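From: Delwyn Tapsell
To: Gonarus hardware list
Date: Feb 7, 2021
Subject: Re: Tower reassembly, order of parts

Lachlan Hinds wrote:

> Delwyn, the McPhee notes say to fit the drive first and the processor last. Is that right for these towers? Mine has the blue drive-bay latches. Also, do the expansion-slot clips need to come off before the board goes in?
>
> Lachlan

Lachlan,

The McPhee notes were written for a different case. I work in this order:

1. Processor, with the bracket raised
2. Memory
3. Drive, in its blue-tabbed carrier
4. Cables

Lay the tower on its side with the panel off. Keep the loose parts in a fixture to the left, memory stick flat, drive upright.
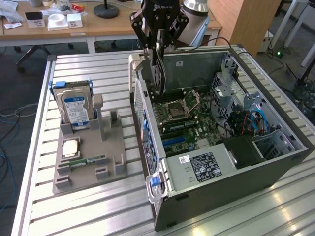

Check the socket under a lamp before lowering the processor. It should drop in under its own weight. If it doesn't, lift it out and compare the corner marks. Do not press on it. Tuck the red and blue SATA cables back towards the drive cage so they stay clear of the memory slots.

On your second question: leave the clips alone. There are six, in blue plastic, and they hold the slot brackets at the rear. They only matter if you are changing a card.
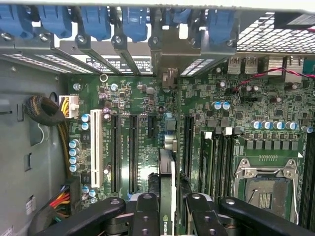

The board's white multi-pin power connector is a tight fit. Squeeze the latch fully and pull straight up, never by the wires. I have page 17 of the Semari manual scanned if you want the header layout.

Delwyn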